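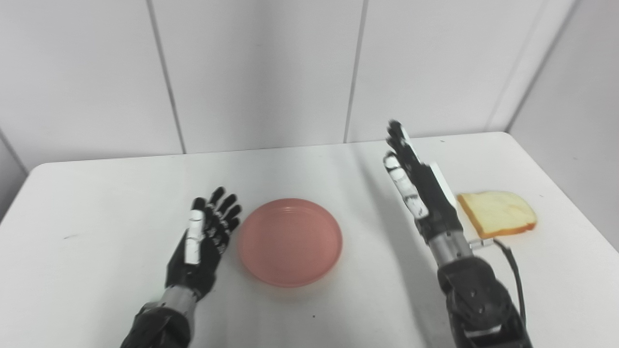
Both hands up, pink plate in the middle, bread over on the right.

Posted in May by the Gerkent bench blog

So the goal, if you missed the last post, is toast. Well, not even toast yet. The goal is moving a slice of bread onto a plate without wrecking the bread, and I have been at it long enough that the people I share the shop with have stopped asking what's for lunch.

For anyone new, I rent a corner at Nisent, the shared workshop over the tile place, and I've been putting together a two-armed robot there on evenings and whatever weekend hours I can steal. The project is called Nkosi (the name was on the crate the first forearm shell came in and it stuck). The hands were a kit from Virinden. I bought them secondhand, missing a bag of screws and the manual, and I've had the left one apart more times than I'd like to admit in front of my family.

I want to talk about the bread, though, because bread is a MUCH meaner test object than I figured. I started out on foam blocks and felt like a genius. Foam comes back to shape. You can grab it too hard and let go and it forgives you. Then I put down a slice of plain white sandwich bread and the first grab left a set of dents you could have used to identify the hand in court. The second one folded it like a taco. I ate the taco.

Here's where I was at the start of this month. The pinch between the thumb and the first finger closed on a position, meaning I told it where to stop and it went there no matter what was in the way. Fine for a block. For bread you need it to stop when it feels something, and my hands don't feel much. There's no sensor in the fingertips, so the only thing I have to go on is how hard the motors are working, and at the kind of force that dents a slice of bread the motors are hardly working at all. The reading is down in the noise with the friction from the joints.

What I ended up doing was boring, and it worked better than the clever thing I tried first. I let each finger close in free air, slowly, and logged the current the whole way. Do that enough and you get a picture of what "nothing there" looks like for that finger, stiff spots and all. Then in a real grab you subtract it out. Whatever is left over is bread (or table, we'll get to table). The joints change as they warm up, so I redo the free air pass when I sit down and again after I've been going a while. It's a pain. I make coffee while it runs.

The other half is going in from the side. With the hands standing up off the table and the palms turned in toward each other, I can bring one down to a slice from a pose I trust, and that starting pose has turned out to matter a lot. I used to park the arms way out wide, and by the time a hand had swung all the way in, the slop in the shoulder had added up to enough that the fingers came down next to the bread, or on the crust, or once right through the middle.
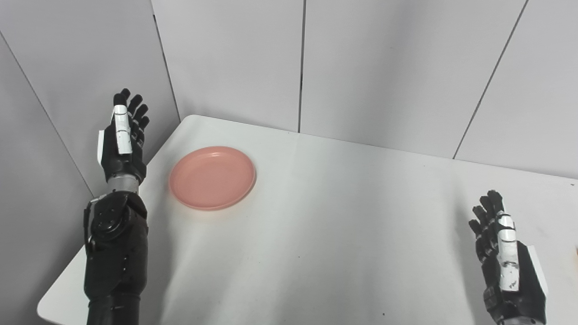 One of the regulars in the comments wrote, after the last post, that I was solving the wrong problem: put a thin spatula on the right arm, slide it under the slice, and you'd be done by dinner. Fair! I went back and forth with them for most of an evening. A spatula would do it, and if I were feeding people I'd have bolted one on already. But the reason I bought hands is that I want to use the same pair for the plate, and the jar lid, and eventually the butter knife, and I know myself. If I put a spatula on there it's never coming off.

They did get me thinking about the edge of the bread, though. Crust is so much tougher than the middle. If I can get a finger to hold the slice still near one edge and slide the thumb in low on the other side, the soft part barely gets touched. That's the plan now. Hold, slide, lift, carry.

Which means I need to be able to put one finger down on the bread and have it stay there with a light, steady push. I've been calling that the poke test and it has eaten the whole month. I run it with the index finger of the right hand. The arm comes over, the finger goes out straight, and it comes down on the slice and stops when the leftover current goes over a threshold. Then I back it off and look for a dent.

I did 116 of these before I let myself change anything, same threshold, same speed, fresh slice whenever the old one got ratty. 97 of them left no dent that I could see with the lamp down low. The rest were a mixed bag. A good chunk were the finger going straight through to table height and just sitting there squashing, which is what happens when the contact gets lost in a stiff spot in the joint. A few never touched at all because it thought it had hit something in midair. One was me, I leaned on the bench.

The speed of the approach was the big knob, by the way. I had it coming down quick and then slowing at the last moment, the way you'd think to do it, and the slowing down made its own bump in the current that looked exactly like contact. Took me days to see it. I'd plotted the thing on a scale where the bump was a tiny wiggle and I kept scrolling past it! Now it comes down slow and even the entire way, which looks painfully dull but is so much easier to read.

Cable stuff, quickly, because I get asked. Yes, I have cables looping around outside the arms. I wanted everything run inside the forearm and I gave up. The wrist twists far enough that anything inside got chewed, and a loop on the outside with some slack in it is easy to look at and easy to swap. It's ugly and I've made my peace with it. I do need to tidy up what's hanging under the table before I catch it with my knee again.

And the table! I love a white table for the camera because the plate pops right out, I could find that pink plate with software from the nineties. The bread is a whole other story. Pale crumb on a pale table, and the arm throws a shadow that's a bigger, bolder shape than the slice is. My first try at finding the bread found the shadow instead and very confidently went to pick it up. What finally helped was looking for the crust. It's the only golden brown thing out there, and once you have the crust you can fit a square to it and get the angle too, which I need for the slide anyway.
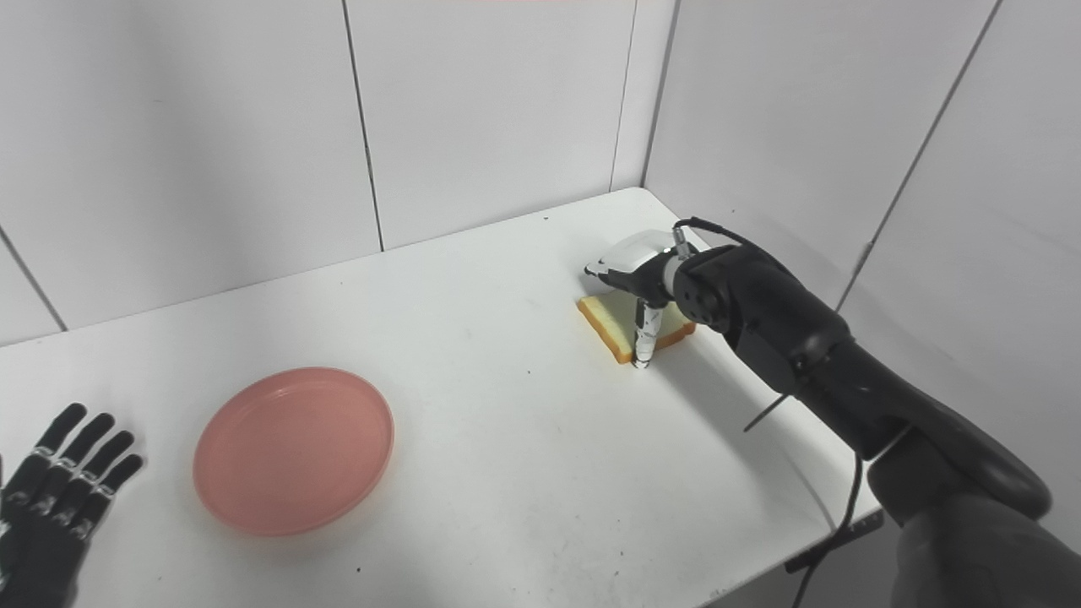
Somebody at the next bench over asked why I don't just use stale bread, seeing as it would hold up for a whole night of testing and I could quit buying loaves. I did try that. Stale bread is basically a ceiling tile. The finger stops beautifully on it every single time and you learn nothing, and then you go back to fresh and it's taco night again. So I keep the bag closed between slices and accept that I am now a person with a bread budget.

Where it goes from here: the thumb slide. I've done it a couple of times by hand, as in me moving the arm with the motors off, and the thumb does get under the crust if I keep it low enough. It scrapes on the table and I don't love the sound. I may try a strip of slick tape on the thumb tip. I may also sand the tip down a little, but the Virinden folks don't sell that part separately as far as I can find, so I'm chicken about taking a file to it.

The software side is up to build 223, for those of you keeping your own copies in step with mine. If you're on anything older, please grab the new one before you run the poke routine, because the old threshold file had left and right swapped, and your left hand will push way harder than you expect. Mine did. I've got a nice little dent in a plum to show for it.

Part 2 of the hand teardown is still coming, I promise. The photos are taken, I just have to sit down and write up the tendon routing while I can still remember how it goes. If you have the same kit and you've found a decent replacement for the little wrist screws, leave a comment, I'm still short.

Contact | © Gerkent bench blog | Back to top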